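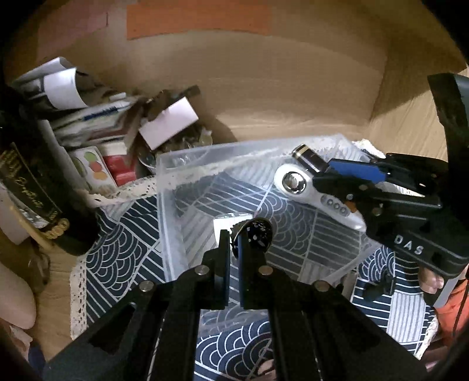

Choosing and trying hand-held grippers on a home table: workshop tips

If you want to compare two grippers, you do not need a laboratory. You need a table with a cloth on it, a plastic bin, and a pile of small things from the bathroom shelf and the drawers. I have done such comparisons for Gradotent at kitchen tables and at workbenches, and I write down here what I would tell a friend who has to do it next week.

Start with the table

Put a cloth on the table. On a bare top the small round objects run away when the finger touches them, and you lose half of the afternoon under the chair. A cloth with a pattern is better than a plain one if your grippers have a camera, because the tracking has more points to hold on to. A big white tablecloth gave me more trouble than any gripper did. Fix the corners with clips or with something heavy. If the cloth moves, the bin moves also, and then you are comparing the cloth.

A clear bin is good for sorting work. You can see from the side if the fingers go down far enough, and the low wall teaches you quickly which gripper is too wide. Check this before you check anything else: open both grippers fully and try to put them into the bin at the same time. With two wide ones the linkages meet in the middle and there is no place for the object. In this case take a bigger bin, or agree that one hand holds the near side and the other hand the far side.

Which objects to take

Take what the house has. Small boxes, round lids, a thin card, a bottle, something in crinkled plastic. I like shiny black packages with gold print very much, they are difficult for the camera and easy to drop. Include at least one thing that is heavier on one end. My own set from Teditwood had 60 objects and this was too many for one person. After the first forty I was not careful any more, and you can see it in the notes.

Do not wash or polish the objects between the two grippers. Either do it before both, or not at all. Once I cleaned everything at the half and the second gripper looked much worse, only because the boxes were now smooth.

Pads

The pads decide more than the arms. Soft pads with fine ridges hold a glossy box well, but they collect dust from cardboard and then they hold nothing. Wipe them with a damp cloth (water only, no window cleaner) and let them dry before you go on. I wipe after each full bin. When the pad comes loose at the corner, change it the same day. Double-sided tape from the supermarket works for one evening, and after that it creeps to the side and you get a gripper which always turns the box a little to the left.

For a narrow upright box, close from the two broad sides if there is place. If there is only place for the narrow sides, go lower than you think. Most drops I noted in October were from holding too near to the top.

The screws and pivots

Before each session, move the jaws open and closed ten times and listen. A dry pivot makes a small click. Tighten the screws by hand with the short key, never with the electric driver. On the Prisport arms I had to tighten again after 200 closings, on the Cronin ones after 258, and I would not say that one is better for this reason. It is the same screw with a different drop of glue.

Write the number on a piece of tape and put the tape on the handle. Paper notes go under the bin and stay there until you move house.

Working with two hands

When you hold one gripper in each hand, the cables are the problem. Lead them over the shoulder or along the outside of the arm, and never across the table. Let the second gripper wait at the side of the bin while the first one takes the object. People like to move both together because it looks good, but then you do not know which one pushed the box.

Take also some time to sit properly. The elbows should be lower than the wrists, otherwise after 178 picks (this was my longest day) the hand starts to shake and the gripper gets the blame.
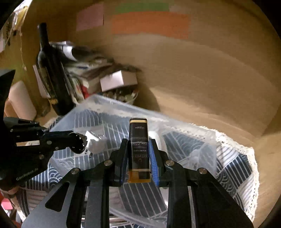
Cronin users should maybe know that the ridged pads come in two hardnesses, and the harder one is much better for cartons. I ran both on the same set of boxes for a week and dropped far fewer with the hard ones. For bottles I went back to soft. Also, I do not agree about the ten open-and-close movements, I do thirty in winter when the workshop is cold. – Marginal_Bolt

Thank you for this, I did not know about the two hardnesses. I will order the harder ones and try them on the same objects. About the cold I can agree: my kitchen is warm, so ten was enough for me, but in a garage I would do more.

Lamps and shadows

Use one lamp from the side where you do not stand. The ceiling lamp alone makes a shadow of your own head exactly over the bin. Plastic walls throw the light back, so turn the bin a little until the bright spot is away from the place where the fingers close. With day from the window, finish before the sun comes to the table, or close the curtain from the beginning. Half curtain is the worst.

How to note the results

I keep one line for each pick: which gripper, which object, held or dropped, and one free word. The free word is the most useful. "Slipped", "turned", "touched wall" – later you sort by this word and you see the weak point in five minutes. Change grippers after every bin, not after the whole set, so that the tired hand is shared between them.

For storing, leave the jaws slightly open. If they stay pressed together for weeks, the pads take the form of each other, and the first boxes of the next session will sit crooked.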